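From: Mbali Nkosi
To: Cokstead Word Games list
Subject: Re: Trays for the lowercase tiles

On Monday, Tumelo Cele wrote:

> Does anyone still use the long trays with the lowercase sets? My beginners keep putting their tiles straight on the table, and by the second word everything has wandered off. I have 156 tiles and not one tray, so before I order any I'd love to hear how other people get on with them.

Dear Tumelo, and hello everybody,

Oh, I'm so glad you asked, as I have been fond of those trays for years (my sister says too fond!). We have used them at the Tiravell table every January, and I wouldn't run a beginners' evening without them.

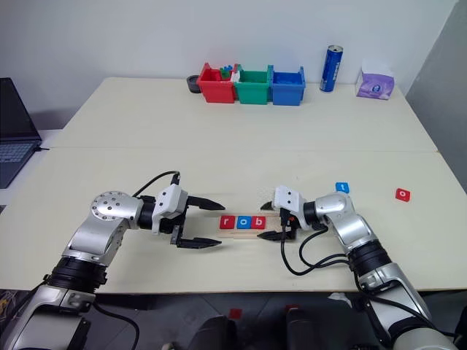
My own habit is to start newcomers on short words and let them grow a word from the left. A light wood tray is lovely for this, long and narrow, with plenty of room left over at the right. With "rob" standing in it and a blue "t" and a red "o" still lying on the table, most people soon see where "robot" is going, and then they want to do the next one themselves.

Do check the length before you order, though. Mine are 300 mm, and I find the shorter ones a nuisance once you get past "kitchen" or "blanket." I have 3 spares you're welcome to borrow, so just tell me which evening suits you.

Warmly,
Mbali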